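Prullinach Project: August Progress Report
By Hipólito Ledesma
August

Print this page | E-mail this page

You funded us to find out whether two arms can learn to flatten a garment from human demonstrations, and whether they need fewer demonstrations if we label the first grasp. The short answer is yes, with one exception, and the exception is sleeves.

We now have 2,202 demonstrations on the bench. The labeled policy flattened 38 of 39 shirts in the short-sleeve test set. I would enjoy that number more if the long-sleeve set had gone the same way. There it managed 6 of 39, and spent the remaining trials rearranging the problem.

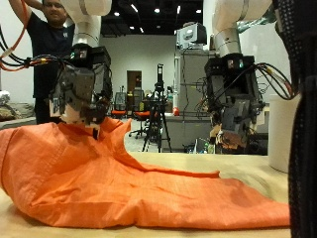
Most failures begin with the second arm. It takes hold before the first has finished lifting, and the two then settle into a polite tug-of-war that our reward term scores as progress. Merora, our grasp labeler, marks one point per garment. We are extending it to mark a pair, with an order.

Thin, slippery fabric remains the harder case, and the simulator still believes all cloth is a dish towel. We have stopped arguing with it and will train on real trials only through the next period.

Spending is on plan. The request for a second bench stands, as it did last time.

Recent items
Hiken: notes on grasp order
Joo simulator, known issues
Prullinach Project: July Progress Report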